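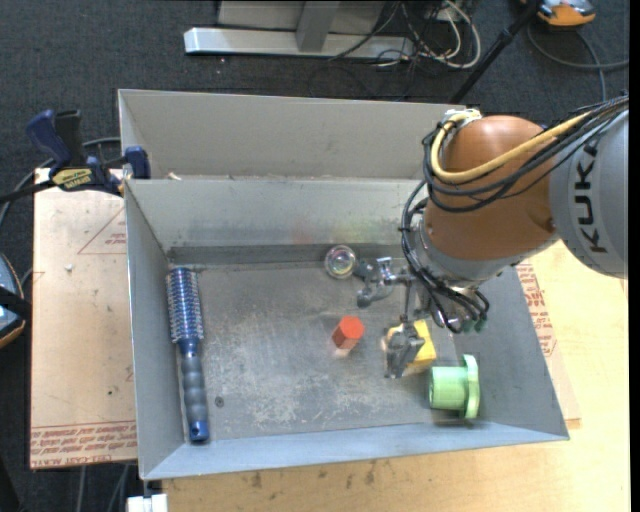 Holding mashed potatoes for a late dinner at altitude?

We're having family up on Friday and I've been put in charge of the mashed potatoes. The house is at 2378 meters and half the guests are driving in from Plavavine, so dinner could be at five or it could be at seven. Last year I made them early and they turned to glue. Can I hold them for 2 hours, and how much longer should I boil them up here?
Ulises Vergara

3 answers

Slow cooker on warm, not low. Butter the inside first, pour a thin layer of hot milk over the top and put the lid on. Stir once an hour. I've kept them two hours that way and they were fine. As for boiling, cut the potatoes small and start checking at 25 minutes. Mine usually need closer to 35. Go by the fork – the clock won't help you much up there.

The glue is a separate problem. That comes from overworking them, or from using red potatoes. Use russets, drain them well, let them steam dry in the pot for a few minutes, then put them through a ricer.
Facundo Farías

Instant. No one can tell if you put enough butter in.
Tsang

Agree with the slow cooker. Save a cup of the cooking water in case they get stiff. We also do the gravy ahead and reheat it on the stove – it thickens a lot in the fridge, so thin it with broth.
denivon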